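## 4. Repossessed vehicles and the resale price gap

We were delighted by how much the Jundex auction records could tell us once they were matched with dealer listings.
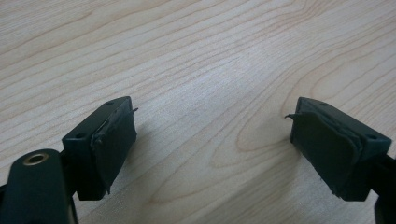
### 4.1 Data and matching

Figure 3. Gripper fingers over a wooden tabletop.

The sample holds 1,637 used cars sold through Jundex and Kurker, two regional auction houses that publish a sale sheet for every lot. Of these, 400 were repossessions. We paired each one with a trade-in of the same model, year and trim, allowing a gap of no more than 60 days between the two sales. Odometer readings had to fall in the same band as well, a rule that cost us many pairs but made the rest far more useful.

### 4.2 What the pairs show

The most exciting pattern is in the condition notes. Repossessed cars with a full note sold much closer to their trade-in partners than cars listed with only a mileage and a color. Buyers seem to pay for information, and they pay well! The effect holds at both houses, though it is weaker at Kurker, where bidders may inspect a car before the sale.

Damage matters too, but in a way we did not expect. Light body damage lowered prices less in repossessions than in trade-ins. One possible reading is that bidders already assume some wear on a repossessed car, so a visible dent comes as little surprise.

### 4.3 Limits

Lots from the Oyelaran lending program were sold in batches of 4, and we left them out. Kondgate sales began in October and will be added to the next round of matching.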